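Two arms for light kitchen items, or one bigger arm? Help with the budget plan

Marijke Hoekstra
Hello all. I must write the equipment plan for our small workshop at Nakville before the end of April. The work is handling bowls, trays and similar light things on a table. I have one offer from Multeck for two small arms with grippers, and one from Verstraete for a single arm with more reach. 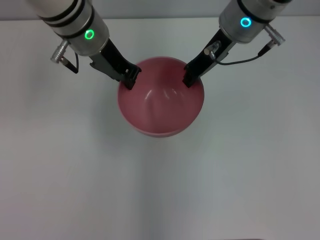 My boss prefers the single arm, as the price is lower. I am afraid that wide pieces will tilt when they are held at one side only. Also I do not know how much I should reserve for spare parts. Can somebody advise me?

Malte Sperling
We had the same choice. I would take the two arms if most of your pieces are wider than the gripper can open. Please ask both sellers what is inside the price. In our case the wrist cameras, the cables and the mounting plates were extra, and they made the bill roughly 30 percent higher.
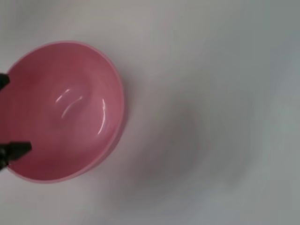
For spares I keep 2 full sets of fingertips per arm and one cable of each type. Ask also for the delivery time. Our second cable order needed 35 days, and we had not planned for this.

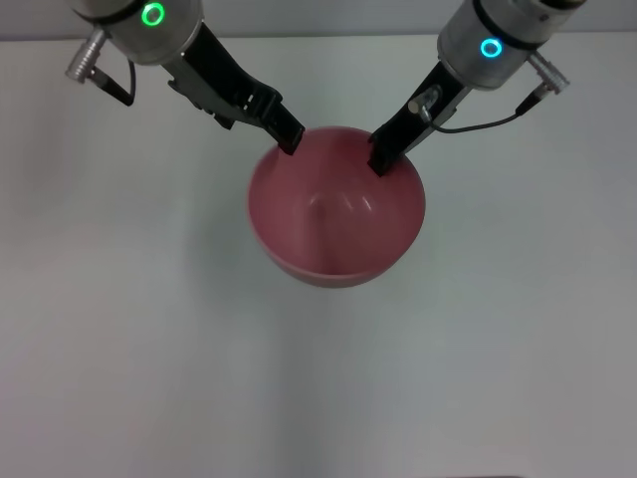 Both grippers at the rim of the pink bowl

Before you sign, send your widest piece to the seller and ask for a test with it.

Fergus Baird
Just buy used. I got a Stuner arm for cheap and it is fine. Check the plugs.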